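Standex cell rules

The Standex cell rules are a set of house rules for small two-armed robot workstations, first written down by Alois Bühler at the Lüthi workshop and later revised by Johanna Steiner. They are short, which accounts for most of their popularity. The first version ran to 4 pages. The current one runs to 22, and most of the growth is definitions of the word "clear."

Scope

The rules apply to benchtop cells with arms fixed to a shared rail. Larger machines fall under the Vurnov code, a document of 900 clauses that is widely cited and less widely opened.

Main provisions

Rule 1 requires both bases to be bolted down before power is applied. Rule 2 covers cable slack: enough for the full reach of the wrist, and no more. Rule 7 deals with the table surface, which is to be swept between sessions. Steiner's revision added glass and food items to the list of objects needing a named person in charge, a post that has seldom drawn a crowd.

Rule 9, on exposed circuit boards, asks for a cover that keeps out debris. It does not say what kind, and practice varies widely.

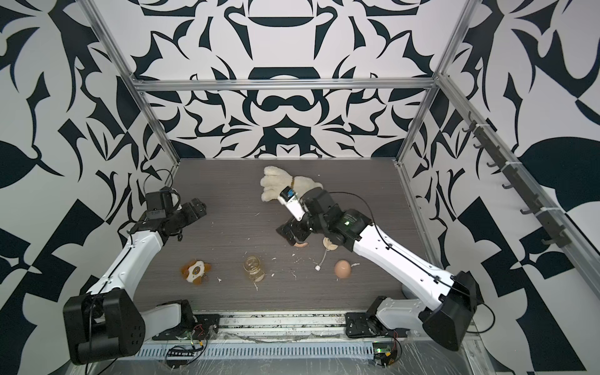
Skekari Bench Notes, issue 55, p. 22

Plastic wrap over the front rail and electronics, as seen in this cell, is the usual point of dispute under Rule 9. Bühler held that any cover was better than none. Steiner's notes to the revision call for a rigid one and return to the subject in two appendices.

See also: Vurnov code; Cable management; Housekeeping (workshops)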